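The Finder

The box had been sitting on the porch for most of the afternoon before I remembered I'd ordered the thing. It was called a Truto, and it was supposed to solve my life.

I should explain that I lose stuff. Glasses, checkbook, the good scissors, one time a whole ham (it was in the trunk, don't ask). My late husband used to say I could lose a bathtub if you gave me a weekend. So when the ads started following me around the internet, these calm people in sweaters asking their living rooms where the car keys were and getting an answer, well, I lasted a week. Then I bought one.

The Truto is a little puck you stick on the ceiling. You get a pair of glasses to go with it, clunky ones, like what the eye doctor gives you after the drops. You put the puck up, you put the glasses on, you walk through the house once slowly, and after that it knows everything. That's what the booklet said. It watches where things get set down and it remembers, and when you ask, a little yellow arrow floats in the air and takes you there.

I stood on a kitchen chair to put mine up, which my doctor would not have loved. Then I did the walk. Kitchen, hall, bedroom, the back room where I keep the sewing machine and everything I've ever felt guilty about. The glasses hummed a bit over my ears. When I got back to the kitchen a voice said, very pleasant, "I have learned 2,914 objects."

I sat right down. Did you know you owned that much? I didn't! I live in four rooms in Ellcombe with a cat who died in August. I asked it to check again and it said the same number.

The first few days were wonderful, I won't lie. I asked for things I hadn't even lost. Where's the can opener, and off went the arrow, bobbing along over the counter like a duck. Where's the blue thread. Where's the other slipper. I called my sister just to say a lot of sentences with the word "arrow" in them. She said it sounded like a lot of money to spend on not looking.

And then one night I was hunting for my reading glasses, with the other glasses already on my face, and I got flustered and said, "Oh, where is it, where's Bellamy's collar."

I don't know why I said it. Bellamy was the cat. He was big and gray and mean to everybody but me, and when he went I put his collar away somewhere so smart and so safe that I never saw it again. I'd gone through every drawer. I had cried in front of the linen closet like a crazy person. By winter I'd decided it got thrown out with some newspapers, and I'd made a sort of peace with that.

The arrow came up. It hung there over the sink, thinking, and then it turned around and headed down the hall.

I followed it in my socks. It went by the bedroom and it went by the back room and it stopped at the front door, and pointed at the front door, and stayed there.

"It's outside?" I said.

"The item is not in the home," the voice said. "Would you like directions?"
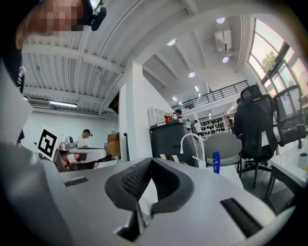 Now, a sensible woman would have said no and gone to bed. I said yes. I put my coat on over my nightgown and got my boots, and out we went, me and the arrow.

It was cold and everything smelled like somebody's wood stove. The arrow kept about ten feet ahead of me and waited at the corners. It took me down the hill past the bakery, all dark, and past the school, and I remember thinking that if a police car came along I'd have to say I was following an arrow he couldn't see to a collar I'd lost in my own house. None came. Ellcombe goes to sleep at nine.

It took me over the footbridge and out along Brundgate, where the old houses are, the ones that got cut up into apartments. I was out of breath by then and my hem was soaked. The arrow went up a set of steps and pointed at a mailbox. One of those banks of them, little metal doors in rows. It picked number 18.

I stood there a good long while. You don't open other people's mail. I was raised right. But I put my finger on the little door and it wasn't locked, it just swung, and there was nothing in there but a pizza flyer and an envelope gone soft at the corners, with no stamp on it. It had my name on the front, in my own handwriting.

I have to go back a little here.

When Bellamy got sick, there was a girl who came to the house. From the vet's, the night person. She came at the end, at two in the morning, in her pajama top with a coat over it (so I guess that's twice now this story has nightclothes outdoors). She sat on my kitchen floor with me until it was light. She wouldn't take a cup of tea. She didn't say one dumb thing about a better place. When she left I wanted to give her something, and I must have been out of my head, because I'd forgotten it completely until I stood on those steps with the envelope in my hand. I'd grabbed the first envelope I could find, one I'd addressed to myself for some rebate, and I'd put the collar in it and pushed it at her and said please, you take it, I can't have it here.

And she took it. What else could she do? She took it home to Brundgate and she didn't know what to do with it either.

I could feel the buckle through the paper. There was a yellow sticky note on the back in tiny round writing. It said, "In case she comes for it. Please don't throw away."

I read that under the porch light more times than I'm going to tell you.

So you want to know how the machine knew. So did I! The next morning I called the number in the booklet and got a young man, very patient, and I told him the whole business. He asked me to read him the code off the puck. Then he went quiet and typed for a while, and he said that a Truto only knows about things it has seen, ma'am, inside the home, after installation. He said it doesn't do outdoors. He said the arrow doesn't leave the house, there isn't an arrow for that, the glasses don't even work past the front step.

"Well, mine did," I said.

He said he could send me a replacement. I told him absolutely not.

I've tried it since, of course. I asked it for my mother's ring, the one that went down a drain when I was 20-something, and it said it had no record of that item. I asked for my husband, which was silly, and I'd had some sherry. The arrow didn't come up at all and the voice didn't say anything, not even the no-record thing. I took the glasses off and washed my face. I haven't asked that one again.

Mostly it finds the scissors.

I did write the girl a letter. It took me 7 tries to get it short enough. I walked it over in the daytime, properly dressed, and I put it in her box, and I left the collar in there too, in a new envelope with her name on it this time, spelled the way it was on the little label. I'd thought I would want it back so badly. I had it on the kitchen table overnight and I looked at it, and it was a collar. She'd kept it dry and she'd kept it safe for half a year for a stranger. It seemed like hers.

She came by the next week. She'd cut her hair. She took the tea this time, and ate most of a sleeve of crackers, and when she'd gone I noticed she'd left one of her gloves on the chair, a green one.

I didn't run after her with it. I put it on the shelf by the door.

That night I put the glasses on and asked the puck how many objects it had learned, and it told me, and the number was up by one.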